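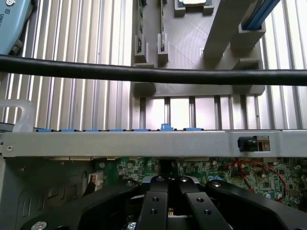 What happens to the expansion cards when a workstation arrives for stripping?

They are removed before anything else on the board is touched. The retention clips are released, the cards are drawn straight out of their slots, and each one is put upright in a holder so that the edge contacts do not rest on anything.

That was the first point covered on the visit to the Prorka dismantling room at Sullton on 3rd September. The site takes in retired office computers, takes them apart to component level and sends the usable parts on to the Arruda store for resale. Desktop towers make up most of the intake. Laptops go to a different building and were not part of the tour.

The room is on the ground floor of the old Prukwood works, a brick building with 1819 cut into the lintel over the side entrance. Visitors sign in at that door, leave bags in the lobby and put on a wrist strap. The group was limited to 12. The talk lasted 60 minutes, with time afterwards to ask about individual machines.

Most of the talk concerned the order of work. A tower is laid on its side with the side panel off, so that the board faces up. Drives come out first and are logged by serial number. Cards follow, then memory, then the heatsink and processor. The board itself is left in the chassis until the end, when the loose wiring has been unplugged and tied back. Power supplies are tested in place before removal – a supply that fails is tagged and goes straight to the metals skip.

The site prefers older business machines. Covers, clips and drive rails in these were made to be opened by a technician on a service call, and many parts release by hand. Consumer cases from the same years use more screws and more glue, and the stripping time is longer for less return. Intake is capped at 200 units a week, a limit set in March when the storage racks were rearranged.
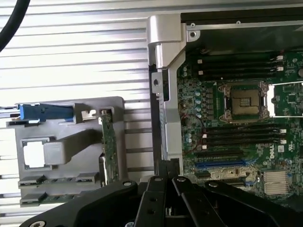 Why is memory taken out before the processor?

The modules stand higher than the socket and are easily knocked while the heatsink is being lifted. With the slots cleared there is also more room for a hand on either side of the socket lever.

On boards with two banks of memory slots, the position of each module is noted before it is pulled. The note has no value for resale, but it helps when a fault is reported later and someone wants to know which slot the module came from. The white end latches are pressed outwards together. Pressing one and levering the module against the other is the usual cause of a cracked slot, and a cracked slot takes the whole board out of the resale grade.

Processor sockets of the lever type were discussed at some length. The lever is pressed down slightly, moved sideways to clear its catch and then raised. The retention frame lifts with little effort. The processor is picked up by its edges and put in a pocket of its own, metal lid upwards, and a cover is fitted over the socket if the board is to be sold. Paste is cleaned off at a separate bench.

Parts holders were of more interest than expected. Small components kept in open trays slide into each other when the tray is moved, and the site stopped using them. A shaped holder costs more to make and suits only a few part sizes. Its advantage is that a gap is noticed at once, before the chassis leaves the bench.
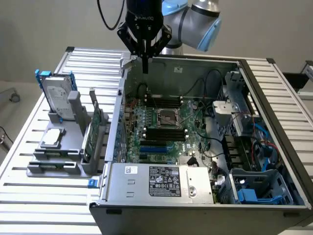

Drive with blue rail tabs, small square component and expansion card in the grey holder, left of the open tower.

Slatted aluminium tables suit this work well. Stops and fixtures can be bolted anywhere along the rails, and a dropped screw falls into a gap and stays there. The disadvantage is cleaning – the gaps have to be brushed out along their full length.

Plastic parts inside the case are kept if they are whole. Shrouds and card guides are often thrown away by other dismantlers, although a board sold without its shroud may run hotter than intended in its next case. At Sullton they are bagged with the chassis they came from. Broken guides are sorted by plastic type where a moulding mark can be read.

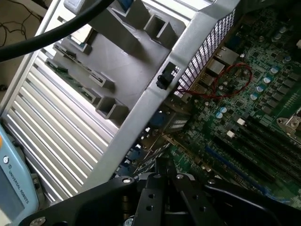
Ventilated side wall and grey plastic bracket, with the green edges of expansion cards between the guides.

Questions from the group dealt mainly with data. Drives are wiped or shredded according to the contract, and the certificate quotes the serial number taken at the start. A drive with no readable label is always shredded. The shredding area was closed to visitors.

The next visit will include the test benches. Places are booked through the Prorka front desk, and flat closed shoes are required. Parking is on the Prukwood side of the yard only.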